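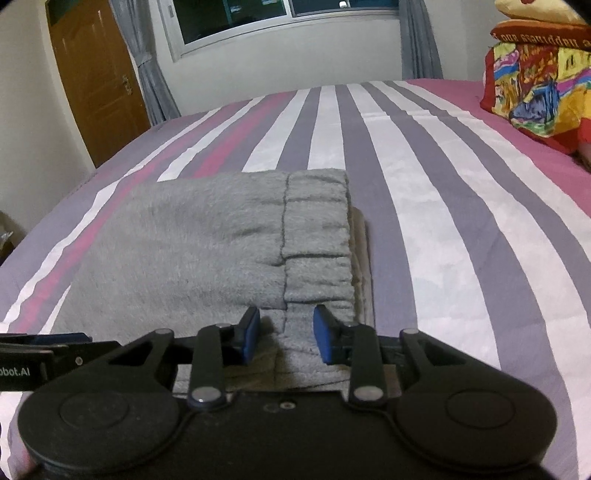
How do you fold fleece sweatpants so they stay folded?

Posted in Laundry & Closets by Joaquín Troncoso
1523 views

I do all my folding on the bed, always have, and I'm fine with T-shirts and towels. Sweatpants are beating me. I mean the thick fuzzy kind, light gray, with the ribbed cuffs that bunch up. I get them into something like a rectangle, but one side always comes out wider than the other, and the cuff end is a lump. Then I put them on the pile and the whole pile leans.

My drawer is a Flolen, the low one, and it's 55 cm wide inside, so I can fit two stacks side by side if they behave. They don't behave. I've tried rolling and they unroll. Is there a fold that works for fleece, or should I just hang them? I have maybe six inches of closet rod to spare, so I'd like to avoid that.

Also, do people put the heavy stuff on the bottom or the top? Mine ends up wherever it comes out of the basket.

3 replies

Laurinda Arruda
Oh, I fought with this for years! My kids live in sweatpants from October to about April, so I've had practice.

The trouble is the cuffs. Ribbing pulls in, and the leg above it is wide, so if you fold hem to waist you get one skinny end and one fat end. Try it like this. Lay them flat, one leg on top of the other, and tug the crotch point in so you have a straight edge all the way down (that little triangle is what makes your wide side). Smooth the air out with your forearm, and I mean really lean on it, fleece is full of air. Now bring the cuffs up, but stop a couple of inches short of the waistband. Then fold in thirds starting from the folded end, and the cuffs finish up inside the bundle. If a cuff is peeking out on one side, open the last fold and flatten the gathers with your palm before you close it again.

For the drawer, I stand mine up on edge like files. Two rows should go in yours, no problem, as long as it's deep enough. Mine is a Prerkent and it's a bit shallow, so the really thick pairs go in lying down at the back.

Heavy stuff on the bottom if you stack. I had fleece sitting on top of some thin cream pajama bottoms and everything slid whenever I opened the drawer.

bilbridge_454
just hang them over a hanger, takes two seconds. or a hook. I don't fold anything

Wikström
I'd second the tuck-in-thirds thing, with one addition: check how you're drying them. I used to pull mine out when they felt done and fold right away, and the waistbands were still damp inside, so they never sat flat. Now I leave them spread out on the bed for a while first.

You can also tuck the whole bundle into the waistband, camping style. It holds through anything, but it makes a fat little brick and stretches the elastic some. I only do it for travel. My bag is roughly 300 cubic inches smaller than I'd like, so bricks are useful there.

Joaquín Troncoso
Thanks, both of you (and the hanger guy). Pulling in the crotch point fixed the wide side on the first pair I tried. Cuffs still need work. Laurinda, do you fold the drawstring in or leave it out?

Laurinda Arruda
In! Tie it loosely first or it'll snag on the next pair.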